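Teaching a Two-Armed Robot to Handle Soft, Floppy Stuff

Rigid blocks are a great first project, and I still love them. But sooner or later you want your robot to deal with the things that really lie around a shop: paper bags, string, rags. These squash, sag and twist, and no two grabs come out the same. It's the most fun I've had with our build, and you can get going in an afternoon once your arms and hands move reliably.
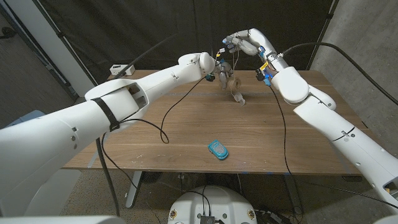
Signe Skov
Build lead, Drurnley Shared Workshop

What you need

Two arms with multi-fingered hands, a solid table, a camera at head height and one near each wrist if you can manage it. For things to grab, raid the recycling! Crumpled paper bags are perfect. Add a bit of jute twine and you have a whole curriculum.

Step 1: Sort out your cables

Do this before anything moves. Run both arms slowly through their full reach, by hand if your joints allow it, and watch every cable. Leave enough slack for the wrists to turn all the way, but check that no loop can hook a table corner. My build partner Rizal Nasution likes to do it with the power off and a roll of tape on his wrist, and I've picked up the habit.

Step 2: Set your closing speed

Open your hand controller settings (ours is called Tully, yours will differ) and bring the finger speed way down. We started at 20 percent. A bag gives you almost no resistance at first, so a fast hand has closed completely before the current reading changes. Slow fingers give you time to see what is going on.

Step 3: One hand on the bag

Put the bag within easy reach and close all the fingers around the thickest fold. Lift a little, hold for 2 seconds, lower, let go. Do 10 of these and move the bag between tries. If it slides out, go for a deeper fold before you touch the grip force. More force mostly gives you a flatter bag.

Step 4: Bring in the second hand

Hold the bag with the left hand and raise the right one above it, fingers curled down. Come in from the top, slowly! Side approaches gave us a lot of knuckle bumping. Keep the first hand closed until the second has a grip of its own, then open the first one a finger at a time.

Step 5: Move on to twine

Hang a length of twine from something overhead and let the loose end dangle where the hand can get to it. Turn the palm up and come in from underneath, so the twine drops in beside the fingers. Then close the thumb.
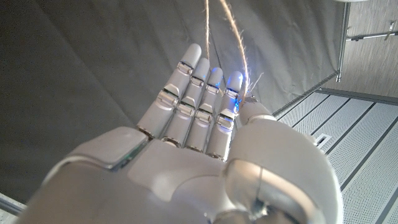
Frayed ends are worth keeping, by the way. I used to trim them off until Rizal pointed out that real string is messy, and the grasps we practiced on fuzzy ends carried over to clean ones just fine. Going the other way was a lot harder.

If the thumb keeps missing, check its zero position first. Ours had drifted by 11 degrees and I spent a whole evening blaming the camera.

Step 6: Save everything

Log the joint positions and the video for each try, including the bad ones. Give every run a short note such as "deep fold, left hand". You'll be glad of those notes when you want to compare settings a month later.

Next up for us is tying a loose overhand knot with both hands. I'll write that up as soon as we have one that holds!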